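Flarska wird zur Serie: Dindo Tolentino dreht fünf Folgen über seine Jugend am Hafen

Darauf haben die Fans lange gewartet: Dindo Tolentino kommt ins Fernsehen, und zwar mit einem eigenen Stoff. Der Rapper, der zuletzt vor allem als Gastgeber seiner Kochshow zu sehen war, entwickelt gemeinsam mit Regisseur Crisanto Tan eine Dramaserie für den Streamingdienst Zirnora. "Flarska" heißt sie, benannt nach dem Hafenviertel, in dem Tolentino aufgewachsen ist und dem er schon sein Debütalbum gewidmet hat.

Bekannt gemacht haben die beiden das Projekt am Abend auf dem Brirano-Festival, vor 474 Zuschauern im ausverkauften kleinen Saal. Und was für ein Abend das war! Tan zeigte Skizzen, Tolentino las eine komplette Szene aus der ersten Folge vor, übernahm dabei alle Rollen selbst (auch die der Großmutter) und bekam dafür minutenlangen Applaus.

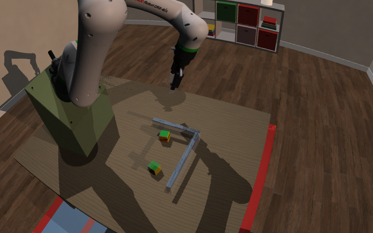 Roboterarm mit der Aufschrift "Robot CRX-5iA" über einem hellbraunen Tisch.

Erzählt wird von drei Freunden, die in einer leer stehenden Reifenwerkstatt ihre ersten Songs aufnehmen und sich über dem ersten Plattenvertrag zerstreiten. "Ich wollte das Viertel so zeigen, wie es klang", sagte Tolentino. "Die Busse, die Möwen, der Bass aus dem Nachbarhaus, das war alles schon Musik, bevor wir überhaupt ein Mikrofon hatten." Geplant sind fünf Folgen, jede trägt den Titel eines Songs aus jener Zeit. Die Stücke werden für die Serie neu eingespielt, mit alten Drumcomputern und einer Bläsergruppe.

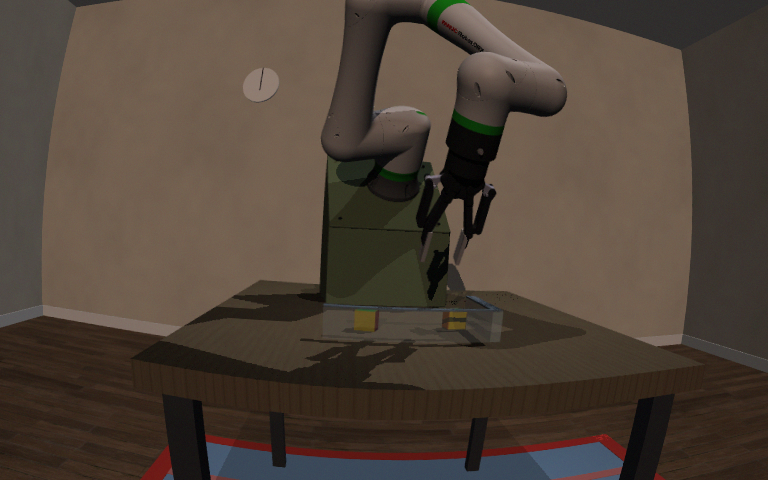
Für die Hauptrollen sucht die Produktionsfirma Kaneko ausdrücklich unbekannte Gesichter. Auf den Aufruf haben sich bereits 1828 Jugendliche gemeldet, viele davon direkt aus Flarska. Tan, der mit seinem Boxerdrama "Nachtschicht" gerade durch die Kinos tourt, schwärmte von den ersten Probeaufnahmen: "Da kommt eine Siebzehnjährige rein, rappt zwei Strophen ohne Beat, und im ganzen Raum hört man keinen Stuhl mehr knarren."

Gedreht wird ab April an Originalschauplätzen. Den Abschluss bildet ein großes Konzert auf dem alten Güterbahnhof, für das 4000 Komparsen gebraucht werden. Tolentino steht dann selbst auf der Bühne, mit seiner Band von damals, die seit der Trennung keinen einzigen Auftritt mehr gespielt hat. Einen Starttermin nennt Zirnora noch nicht.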